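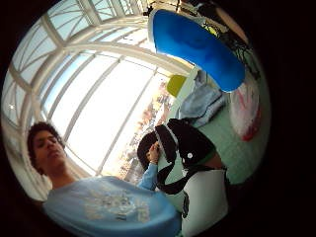 Notebook entry, Slanina group, cell culture and blotting
2026-10-06
Entered by: Teodor Enache
Read and initialed by: Ulla Ahonen

Purpose

To repeat the knockdown of the candidate gene in the Hosta liver line and to settle whether the drop in growth reported in June holds when the cells are plated at a lower density. The June plates were crowded by the last reading, and the control wells had slowed down on their own account. Dr. Ahonen asked for the repeat before the result is shown to the Grotthorpe group.

Cells

Hosta cells, passage 53, thawed from the lower rack and passed twice before use. The mycoplasma test on the parent flask was negative. The Milley line was carried alongside as the comparison, as it keeps both copies of the region and should respond less.

Both lines were lifted with trypsin in the usual way. Milley came off the flask slowly again and needed a second short incubation. Clumps were broken up with a narrow tip and the suspension was passed through a strainer. Cells were plated at 2000 per well in the inner wells only, with the outer wells filled with buffer to limit drying.

Transfection

Two guide sequences against the target, one scrambled control, one mock. Complexes were made up in serum-free medium and left on the bench for the time stated in the protocol. Medium was changed the next morning.

Note for the record: the aliquot of scrambled control labeled in green ink has been through the freezer more often than the others. It was used on the Milley plate only. If the Milley control looks odd at the final reading, this should be the first thing checked. A fresh aliquot was used for Hosta.

Growth readings

Read on the plate reader after background subtraction. Raw values are in the shared folder under the plate number, 129.

Hosta, mock and scrambled: the two curves lie close together through the final reading, and neither had flattened. The lower plating density has therefore corrected the problem seen in June.

Hosta, guide one: clearly below control from the second reading onward. Final signal roughly half of scrambled.

Hosta, guide two: below control, with a smaller effect than guide one and wider spread between wells. One well in row D was excluded because of a bubble that was noted before the reading was taken.

Milley, both guides: slightly below control. The difference is within the spread of the replicates and should not be described as an effect at this stage.

Protein

Lysates were collected from the parallel six-well plates on ice, cleared in the cold centrifuge and measured against the standard curve. The curve was acceptable, although the top standard read low and was left out of the fit. Equal amounts were loaded.

Guide one removed most of the target band in Hosta. Guide two left a visible band, in keeping with the weaker effect on growth. In Milley the transfer was uneven on the left side of the membrane, and the first lanes cannot be used. The loading control shows the same fault, so the membrane will not be quantified. Remaining lysate is in the minus eighty, second shelf, box marked TE.

The antibody was used at the dilution given on the sheet from the last order. The background was higher than it was in June. Dr. Ahonen suggests a longer block and a fresh batch of wash buffer before anything else is altered.
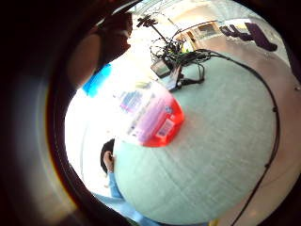
Round table.

Discussion with U. Ahonen

The following points were agreed.

The Hosta growth result is considered repeated for guide one. It is considered provisional for guide two until the knockdown is improved or a third sequence is tried.

No statement is to be made on dependence on gene copy number from the present data. The comparison rests on two lines of different origin, and they differ in many other respects. Dr. Ahonen would prefer a rescue experiment in Hosta, with a version of the gene that the guides do not recognize, before further lines are added. I had proposed doing the additional lines first. We will proceed with the rescue.

It remains open whether the cells are dying or only dividing more slowly. The reader signal does not separate the two. Floating cells were present in the guide one wells at the medium change, but they were not collected - this should have been written into the plan. On the next run the supernatant will be kept and pooled with the attached cells before staining.

Deviations from protocol

The incubator door alarm sounded during the second night. The logged temperature dipped and recovered before morning. All plates were on the same shelf and would have been affected alike. The chart has been copied to the back of this notebook.

The medium used for the Milley plate came from a bottle opened the week before. The date on the cap is hard to read and has been rewritten.

Next steps

Repeat the Milley blot from the stored lysate, with the transfer stack rolled out again and checked for bubbles.

Discard the green-ink aliquot and make up new scrambled control stock for both lines.

Order the third guide sequence. Request form is with Dr. Ahonen for signature.

Ask Grotthorpe whether their rescue construct carries the silent changes at the guide one site. Their map, as sent, covers guide two only.

Freeze down Hosta at the present passage - four vials, and update the tank list the same day.

Growth plates were discarded after the final reading. Membranes are kept in buffer in the cold room, labeled with the plate number.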